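목공·가구 관리 게시판 > 상판/마감

제목: 밝은 원목 테이블 상판, 오일 유지 vs 수성 바니시 재도장

작성자: 결따라
등록일: 2022년 12월 28일

주방 겸 작업대로 쓰는 테이블 상판 마감 문의입니다. 수종은 구매처에서도 확인이 안 됩니다. 색은 옅은 블론드 계열이고 결은 가늘고 물결처럼 흐릅니다. 중앙부는 결 간격이 촘촘하고, 한쪽은 무늬가 넓게 소용돌이치면서 옹이처럼 보이는 짙은 타원형이 하나 있습니다.

현재 마감은 Oseck 하드왁스오일 2회. 10월에 도포했고 도포 전 연마는 153방에서 끝냈습니다(사포 세트가 그 번호로 왔습니다). 평소에는 유리병에 건조 식재료를 담아 상판에 그대로 올려 둡니다.

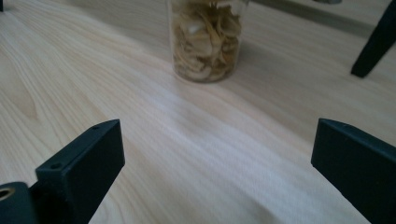
문제는 병 바닥 자국입니다. 물기가 남은 병을 밤새 두면 다음 날 흐린 고리가 생기고, 마른 뒤에도 비스듬히 보면 남습니다. 오일을 한 번 더 올릴지, 전부 벗기고 수성 바니시로 갈지 의견 부탁드립니다.

답글 1 / 대패밥18
153방이라는 규격은 없습니다. 150방을 잘못 적은 것 아닌가요. 어느 쪽이든 하드왁스오일 전 단계로는 거친 편입니다. 연마 자국에 오일이 고이면 경화가 고르지 않고, 그 상태에서 물이 닿으면 고리가 생기기 쉽습니다. 240방까지 올리고 얇게 재도포하세요. 바니시까지 갈 일은 아닙니다.

답글 2 / Vikas Tripathi
저는 바니시 쪽입니다. 병을 상시 올려 두는 자리면 오일은 계속 손이 갑니다. 같은 조건에서 Cillovetti 수성 무광을 3회 올려 쓰는데 고리 자국은 없습니다. 단점은 부분 보수가 안 된다는 점. 긁히면 그 면을 전부 다시 갈아야 합니다.

답글 3 / 대패밥18
>> Vikas Tripathi
그 단점이 작업대에서는 결정적입니다. 칼, 냄비, 유리병이 오가는 면에 도막을 올리면 1년 안에 긁힙니다. 그때마다 전면 연마하실 건가요?

답글 4 / Vikas Tripathi
>> 대패밥18
2년째인데 아직 안 했습니다. 미세 스크래치는 있지만 무광이라 정면에서는 구분이 안 됩니다. 사용 습관 차이로 봅니다.

답글 5 / 결따라
사포 뒷면 확인했습니다. 150방이 맞고 153은 제품 번호였습니다. 정정합니다. 그리고 도포 후 이틀 만에 병을 올렸는데 이것도 영향이 있습니까?

답글 6 / Hannelore Strebel
영향이 큽니다. 이틀이면 표면만 마른 상태입니다. 제품 설명서의 완전 경화 기간을 확인하시고, 그 전에는 젖은 물건을 올리지 마세요. 저는 실내 18도에서 3주를 비워 둡니다.
재도포 전에 고리 부분만 400방으로 결 방향을 따라 가볍게 갈아 보십시오. 자국이 없어지면 도막 표층 문제이고, 그대로면 수분이 목재까지 들어간 것입니다. 전면 연마 여부는 그 결과를 보고 정하면 됩니다.

답글 7 / 대패밥18
400방 테스트는 동의합니다. 다만 옹이 같은 무늬 부근은 결 방향이 바뀌니 압력을 빼고 하세요. 왕복으로 세게 밀면 그 자리만 광이 달라집니다. 진짜 옹이면 오일 흡수도 주변과 다릅니다.

답글 8 / 소금단지
마감은 그대로 두고 코르크 받침을 쓰는 방법도 있습니다. Drevville에서 파는 얇은 원형을 병마다 깔았습니다. 비용 면에서는 제일 낫습니다.

답글 9 / Vikas Tripathi
>> 소금단지
코르크가 물을 머금으면 접촉 시간이 더 길어집니다. 받침을 쓸 거면 실리콘이 낫습니다.

답글 10 / 소금단지
>> Vikas Tripathi
젖으면 말려서 다시 깔고 있습니다. 실리콘은 오일 마감면에 오래 두었더니 눌린 자국이 생겨서 뺐습니다.

답글 11 / 결따라
고리 두 군데를 400방으로 갈아 봤습니다. 하나는 없어졌고 하나는 옅게 남았습니다. 전면 240방 연마 후 오일 얇게 2회, 3주 비워 두는 것으로 진행합니다. 바니시는 보류합니다. 남은 고리는 연마 후 상태를 보고 다시 올리겠습니다.

답글 12 / Hannelore Strebel
오일 올리고 20분 안에 여분을 완전히 닦아내세요. 닦은 천은 뭉쳐 두지 말고 물에 적셔 펼쳐서 말린 뒤 버리십시오. 자연발화 사례가 있습니다.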